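Unit 6: Small Rooms, Mixed Uses

Handout for the evening section. Bring it back next time with your pencil notes on it, please, the messier the better!

## Where we left off

Last time we measured the Sadoscombe studio and drew it twice, once as the lease describes it and once as people live in it. The two drawings barely matched, and I was delighted, as those mismatches are the stuff of this course. The lease says "one room, 227 square feet." The people who rent it say kitchen, office, bedroom, and "the place where the bikes go." Same four walls.

So this unit is about how a single room gets divided up without anybody building anything. We'll stay with furniture, lamps, plants and appliances, all the things a tenant can carry in and carry out again. (Well, with a friend and a hand truck, in the case of the fridge.)

## Terms to know

**Zone.** A part of a room that people use for one kind of thing. It doesn't need an edge. If you can say "put it over by the lamp" and be understood, there's a zone over by the lamp.

**Anchor.** The piece a zone gathers around. Beds are anchors, stoves are anchors, and a big refrigerator is nearly always one, whether you wanted it to be or not.

**Landing.** Any flat surface near an anchor where things get put down. Bottles, keys, mail, fruit. Landings fill up on their own, and I love them, because they show you what a household really does all day.

**Backdrop.** The wall or surface behind a zone. A backdrop can do a tremendous amount of work for free, and we'll spend most of tonight on it.

## Backdrops

Vitale, in the course packet, sorts backdrops into quiet and busy. A painted wall is quiet. Brick, patterned tile and full bookshelves are busy. I find the split useful as long as you don't treat busy as a fault. A brick wall has color, it has a grid of joints running through it, and no two bricks are quite the same shade. You get all that before you hang a single thing! The trouble starts when we put more busyness right up against it, so that your eye has to sort the objects from the wall.

A good trick is to go pale and plain in front of brick. White shades, white shelving, light wood, clear glass. Pale things stand out against red-brown the way chalk does on a sidewalk, and you need only a few of them. The reverse also works (dark leather and black metal look wonderful against whitewashed brick), but dark on dark needs good lamps, and most rentals come with one sad ceiling fixture.

Try it at home with a sheet of printer paper. Hold it up in front of your busiest wall, then in front of your quietest one, and step back as far as the room lets you.

## Tall things and low things

Now for height. Appliances and shelving go up, side tables and small lamps stay down, and the line made by all their tops is what I call the skyline of a room. Squint at your own place tonight and trace it with a finger.

Skylines go flat when everything in a room is table height, and they get jumpy when tall pieces are scattered one by one. Grouping helps. Put the tall ones side by side and let the low ones spread out, and suddenly there's a calm stretch of wall you didn't know you had. Open wire shelving is a lovely partner for a refrigerator for just this reason: it has the height without the bulk, and light gets through it.

The top of the refrigerator deserves its own paragraph. It's a landing, and a high one. Things placed there tend to be things somebody wanted out of the way for a minute. Note them when you do your survey, even a single bottle. 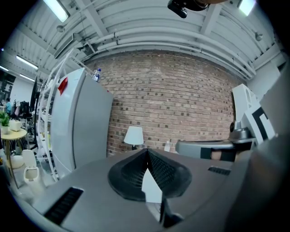
Elvia Alvarado asked whether a round table should count as a landing or as an anchor, given that hers at home is both: there's a plant on it that never moves and a pile of stuff that changes every hour. She also thought the lamp ought to be drawn before any of the furniture, as she'd never once sat on the dark side of her own living room.

I'd call the table a landing with a tenant, and yes to drawing lamps first! Let's all try it that way on the next sheet.

## Exercise

1. Pick one room you can get into easily. Draw its outline at a scale you can manage.
2. Mark every lamp, then every anchor, then every landing.
3. On a second sheet, draw the skyline of one wall. Label the backdrop quiet or busy.
4. Move one pale object to a new spot and redraw the skyline.
5. Write a paragraph on what changed. Complaints from roommates are welcome as evidence.

## Reading

- Vitale, the section on backdrops, up to page 89
- Bradetov, the short piece on renting and furniture
- Grilov, optional, dense but terrific on shelving

Pencil for the drawings, any paper you like. The paragraph can be typed or handwritten.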